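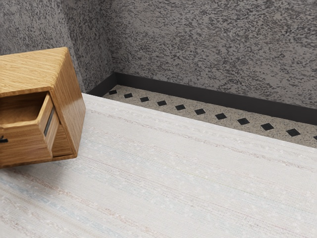

Oak cabinet, drawer open.

Shop fit-out notebook, Plistero café job. Carrying on from the last page, where I ran out of room halfway through the banquettes.

So, the banquette backs. Kavinda Pramanik came over from Siriwardena after lunch with the foam samples, bless him, and we spent far longer than we meant to sitting on bits of board propped on crates and arguing over the slope. He likes a back that leans a good way (he is tall, and I think he designs for tall people without noticing), and I kept saying that people in a café lean forward over their soup and only lean back once the plates have gone. We settled on the middle one of the 3 mock-ups. I've pencilled the angle on the back of the board, so please don't anyone sand it off!

Seat height stays as drawn. The firmer foam is much the nicer of the two and I've asked Siriwardena to price it for the whole of the window run, with the softer stuff kept for the corner by the till, where people will mostly be perching while they wait for takeaways.
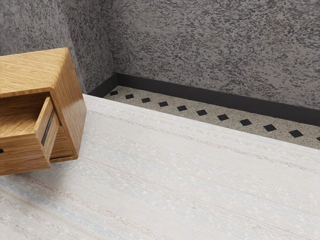 Teson workshop, June

A long morning on the counter front. The Zita people want the slatted panels to run straight past the service hatch with no break, and it does look lovely on their drawing, but somebody has to be able to get behind there when the coffee machine needs seeing to. I've made one panel up as a lift-off on hidden hooks and left it leaning by the big saw for everyone to have a go at. It wants two hands and a bit of a wiggle. If you can think of a better way of hanging it, write it in here, as I'm not at all proud about it.

Slat spacing: I cut a spacer block at 90 mm and then found I'd been reading the old drawing, so that block is now a doorstop. The new one has a red stripe on the end. Use the one with the stripe, please, and if in doubt come and find me before you glue anything.

Finish samples for the counter top went off to Plistero by the midday van. I sent the matt oil and the hard wax, both on offcuts from the same board so that they are comparing like with like, and I wrote on the backs which was which, having learned my lesson on the bakery job. My own vote is for the oil. It marks sooner, I know, but you can put it right with a rag before opening, and the wax means shutting

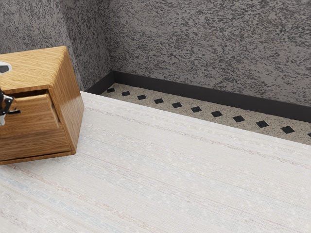 the counter for the best part of a day every time somebody drags a crate across it. I said as much in the covering note, and rather more besides, so they may not thank me for it.

Still to do: the kick boards, 2 end panels for the cake cabinet, and the lighting raft over the long table, which I keep putting off until the electrician and I can both stand under it at the same time. Ring Siriwardena again about piping colour (Kavinda thinks dark green, and I'm coming round to it).

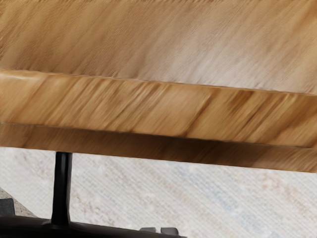
Wood grain, top and front edge.

Glue order is in. The kettle has been mended too, thank goodness. Start on the kick boards first thing, and bring the good square back from the van.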